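Kosus Sloped Parts Bin - Gray Metal

Item 459 | Sold singly or in sets of 3

We love this bin, and it has become the one we reach for first when a bench gets crowded. The Kosus is an open metal tray with walls that slope outward, so small parts slide down to the flat floor where your fingers can get at them. No lid, no latch, nothing to fiddle with - tip your pieces in and start sorting!

A tall divider runs across the width and leaves one big working area in front. Blocks, clips, brackets, odds and ends from the last job: they all fit, and you can see everything from where you sit.

The metal picks up scratches and smudges with use. Ours has plenty, and we like it better that way.

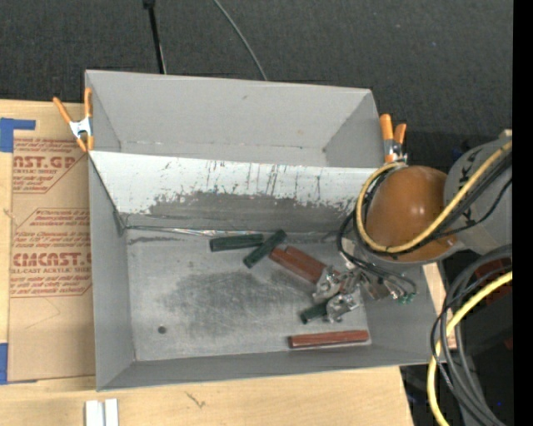
Kosus bin in use, with an orange spring clamp at each upper corner. Blocks and clamps not included.

Weight limit: 14 lb
Care: wipe with a damp cloth, then dry
Goes well with: Justow spring clamps, Wijaya bench mat

Back in stock May 14, 2020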